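Chapter 3
Moving House, Moving Town: Why People Settle Where They Do

14 shares | 2 comments

If you have ever moved house, you will remember the peculiar feeling of the last evening, when the curtains are down and every footstep sounds twice as loud as it ought to. I have moved a good many times myself, and I still find it odd that a room I have slept in for years can turn back into a plain room in the space of an afternoon. Most of us think of a move like that as a private matter, something between us and the removal van. In this chapter I would like you to think of it as geography too, and I hope that by the end you will never look at a "For Sale" board in quite the same way again!

Geographers call the movement of people from one place to another migration. It is a grand word, and it tends to make students think of great journeys across oceans. Those journeys matter very much, and we shall come to them in Chapter 4, but the greater part of migration is short and rather ordinary. A young couple leaves a flat over a shop for a house with a garden. A widow goes to live near her daughter. A baker's apprentice takes a room in the next town along, where there is a bakery that will have him. Put enough of these small moves together and you can watch a whole town swell or shrink.

Take Nurnport, which we shall be visiting often in this book. When its harbour was busy, families came down from the hill villages to work on the quays, and they built their houses in long terraces facing the water (the wind must have been dreadful). Later the bigger ships began calling at Jamport instead, where the channel is deeper, and the young people followed them along the coast. Nurnport was left with 2,943 residents, a very fine chapel and far more front doors than it needed. Jamport, meanwhile, could hardly build fast enough, and its school was holding lessons in the church hall.

You will notice that two things were going on at once. Something was nudging people out of Nurnport, namely the lack of work, and something was drawing them towards Jamport. We call these push factors and pull factors, and they very seldom act alone. A person may put up with low wages for years for the sake of good neighbours, and then one wet winter and a leaking roof will settle the question.

Distance plays its part as well. Carrilho, up in the hills, is 90 kilometres from Jamport, and for a long while hardly anyone made the change. Koltero is only 13 kilometres away, and its people went back and forth so freely that many of them kept a bed in both places.

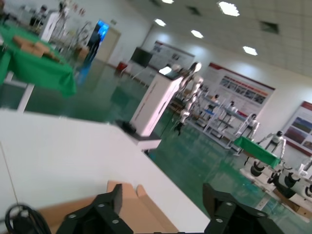 There is also the matter of what people carry with them, and I don't only mean the saucepans. The hill families brought their own way of speaking down to Nurnport, and their own bread, and a fondness for painting window frames blue, which you can still follow from street to street if you have a free morning and comfortable shoes. When their grandchildren moved on to Jamport, the blue window frames went too.

Before you read any further, I should like you to talk to the oldest person you know well. Ask where they were born, where they have lived since, and what made them go each time. Write the answers down in their own words and keep the page safe, as we shall be drawing a map from it at the end of the chapter. Do leave plenty of time for this. In my experience the first answer is usually "for work", and the more interesting one comes along with the second cup of tea.

We begin with the push factors, and with the winter in which the Nurnport quays fell quiet.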